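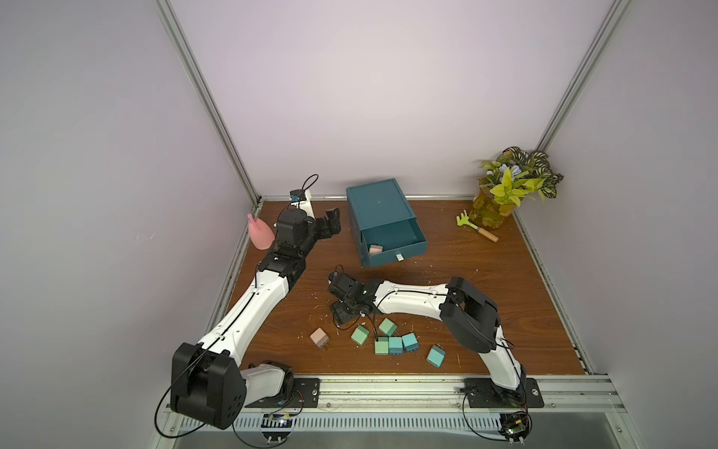

Figura 3. Célula bimanual com a tarefa da gaveta em curso.

3.2 Coleta de demonstrações

As demonstrações foram obtidas por teleoperação, com um par de braços líderes de cinemática equivalente à dos seguidores. Os dois seguidores são fixados ao trilho de alumínio na borda frontal da mesa (Figura 3). O operador deve transferir os cubos, um de cada vez, para a gaveta inferior da caixa. A planta, o borrifador e o ancinho de brinquedo atuam como distratores, e suas posições são alteradas a cada 10 episódios.

Gravaram-se 51 episódios por operador, com limite de 3000 passos de controle cada. Foram descartados os episódios em que um cubo saiu do alcance de ambos os braços. Ao contrário do protocolo Gradine, não se impôs qual braço executa a preensão; a escolha coube ao operador e não foi anotada. O ensino cinestésico, com o braço conduzido pela mão, foi usado apenas para registrar a postura inicial. As trajetórias foram reamostradas antes do treinamento, conforme a Seção 3.3.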